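Needle file

A needle file is a small, fine-cut file used for finishing work on metal, plastic, hard wax and some woods. It is most often sold in sets, with each file ground to a different cross-section. Jewelers, model makers, locksmiths and clock repairers are the main users.

Needle files are pushed forward under light pressure and lifted on the return stroke. They remove little material at a time and are chosen for corners, slots and small holes that a bench file cannot enter.

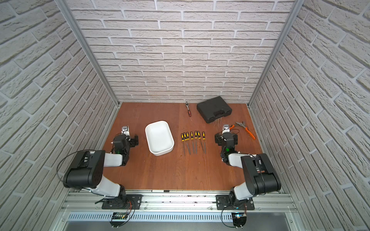
Handles vary by maker and price. Older patterns have a bare round tang that is held directly or pushed into a wooden grip, while many current sets have molded handles fixed at the factory. A row of seven files with yellow-and-black handles, laid side by side next to a shallow white tray, shows the matched style common in boxed and pouched sets. The grip gives better control but makes it harder to tell the files apart by the handle alone, and most users look at the shaft.

Storage

File teeth are hard and brittle, and they chip when they strike other steel. Files are kept in a roll, a slotted block or a tray. In a tray they are laid lengthwise, as the tools are here, and heavier items such as ratchets and pliers are best kept outside it.

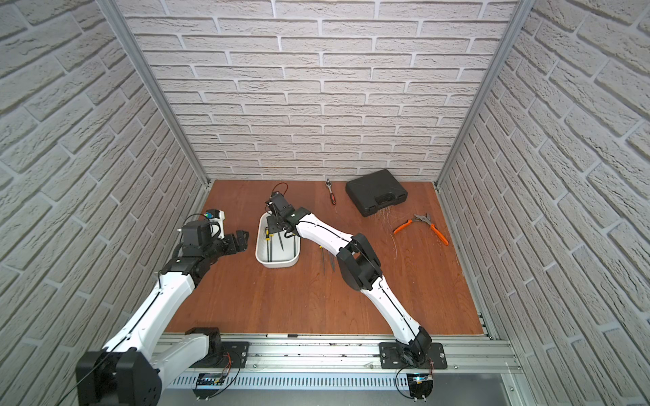

Trays and bins

A plain plastic bin with rounded corners is easy to wipe free of filings. It does little to keep the files apart - a folded cloth between layers is the usual remedy.
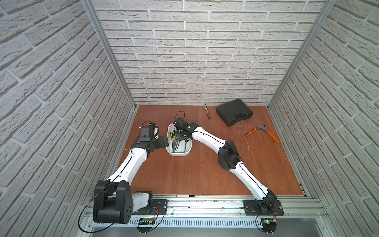 Cleaning

Filings packed between the teeth, known as pinning, scratch the work. They are brushed out along the line of the cut with a file card or a stiff brush. Chalk rubbed on the teeth beforehand slows the build-up on soft metals. A file left by itself in a tub, with most of its long, thin shaft in view, is simple to check for clogging or rust before it goes back with the set.

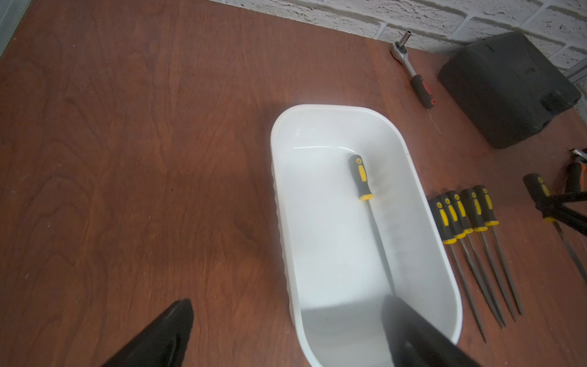

One user of the Sallatham tool library wrote that a cloth roll had kept a set sharp for 20 years, and that the same files would have been ruined in 2 if left in a drawer with wrenches.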